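Furimmont 实验室参观记:让机械臂在厨房台面上学会“先看再动”

2025年4月21日,我和部门里的两位同事去了 Furimmont 的机器人实验室,待了一个下午。事先约好的内容是看他们的厨房操作实验,接待我们的是 Theerawat Nakpan,他负责数据和评测。下面按参观的顺序记,技术细节凭笔记整理,有些地方记得比较散。

厨房台面设在二楼走廊尽头的房间里。 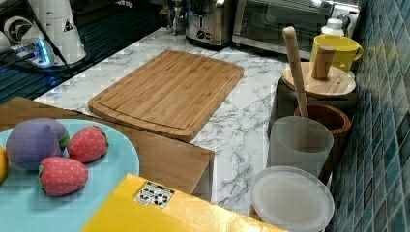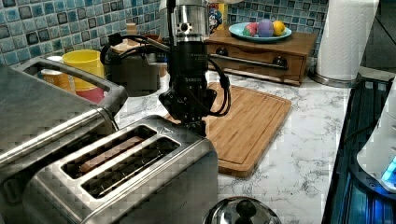 一、研究的问题

这个组做的是模仿学习。人先遥控机械臂完成任务,把过程录下来,再用录下的动作和图像训练策略。这套路子现在很多实验室都在用,他们关心的是其中一个具体问题:台面上的东西换了位置之后,策略还能不能用。

Nakpan 给我们举的情况是这样的。训练数据里盘子总放在某一侧,策略就容易记住那一侧,等盘子挪到别处,手臂仍然往老地方伸。增加数据当然有帮助,可是厨房里的物件组合太多,不可能每一种摆法都录一遍。

他们的办法内部叫 Plumen。策略分成两段:第一段只看图像,输出一个粗略的目标区域,不管手臂怎么走;第二段拿到目标区域和夹爪附近的局部画面,再生成动作。两段分开训练,最后合在一起微调。第一段用的标注很便宜,从遥控录像里取夹爪闭合那一刻的位置就够了,不需要人工画框。

我问为什么不直接端到端训练一个大模型。他的回答是试过,在他们这个数据量下,端到端模型在见过的摆法上略好,换了摆法之后掉得厉害。数据再多十倍会不会反过来,他说不知道。

二、台面和物件

台面是白底灰纹的大理石花样,墙面贴蓝色调的马赛克小砖。上面放着竹砧板、烤面包机和一些杯罐,盘子里装的是玩具水果。布置得和一般人家的厨房差不多,东西挤在一起,互相遮挡。

Nakpan 说早期的实验在一张空桌子上做,成功率很好看,搬到这里以后结果差了一大截。反光是一个原因。不锈钢表面会映出周围的东西,第一段模型有一阵子经常把目标区域定在倒影上。后来他们在训练时随机改变图像的亮度和局部对比度,这个问题减轻了,没有完全消失。

线缆也要考虑。机械臂腕部和夹爪一带有黑色线缆绕出来,转到某些角度时会挡住一部分视野。组里没有把线缆从画面里抹掉,训练和测试都照原样用。理由是部署时线缆一样在,抹掉之后训练图像和实际图像反而对不上。

三、数据怎么录

录数据在 January 之后换过一次流程,一月份以前由两个熟练的操作员负责,动作干净,速度也快。换流程之后,新来的学生也参加,动作里犹豫和修正多了不少。他们原来担心质量下降,比较以后发现,带修正的录像对第二段模型有用,夹爪偏了之后怎么挪回来,熟练操作员的数据里几乎没有这种片段。

遥控软件叫 Tumov,是组里自己写的。操作员可以在录制过程中按键标记“这一步作废”,作废的片段不删除,单独存放。我看了一会儿界面,功能不多,左边是画面,右边是时间轴和几个按钮。每次录制前,软件给出一张摆放提示,操作员照着把物件挪好再开始。提示由程序随机生成,避免人总按自己的习惯摆。

同事问录一个任务要多久。Nakpan 说单次不长,时间主要花在复位上。把东西放回起始位置、检查画面、确认记录没有断,这些加起来比遥控本身还久。他们考虑过让机械臂自己复位,目前只在最简单的取放任务上试了试。

四、评测结果

评测任务是把指定的物件从一处拿起,放到另一处。摆法分两类,一类在训练数据中出现过,一类完全没有出现过。每个策略在没见过的摆法上跑62次,所有策略用同一组起始摆放,操作的人不知道当前跑的是哪个策略。

没有分段的基线成功了18次,Plumen 比基线多成功20次。在见过的摆法上,两者差距很小,他们在墙上贴的图里也照实画了出来。

失败的情况单独做了归类。比较多的一类是目标区域定对了,夹爪下去时角度不合适,碰到旁边的物件。另一类是软的东西,毛绒表面一捏就变形,模型从局部画面里不容易判断有没有夹牢。第二段模型目前没有用到力的信息,Nakpan 说下一步打算加进去,已经在和 Thoroddsen 那边谈数据格式的事。

我觉得62次的规模偏小,当场也提了。他同意,说正式写文章之前还要再跑一轮,并且换一个房间,看看换了光线和墙面以后结论是不是一样。

五、几点笔记

分两段的做法本身不新,值得我们借鉴的是标注来源。夹爪闭合的时刻在我们自己的遥控数据里也有记录,不用另外花钱。

盲测的安排很简单,策略名用编号代替,跑完再对照。我们以前评测时操作员知道跑的是哪个版本,复位时难免有偏向,这一点回去要改。

作废片段单独存放的办法也可以照搬。我们一直是直接删除,现在想找失败的样本都找不到。

没来得及问的有两件事:一是两段合在一起微调时,第一段的参数是否冻结一部分;二是目标区域如果给错,第二段有没有机会纠正。已经发邮件给 Nakpan,收到答复后补在这里。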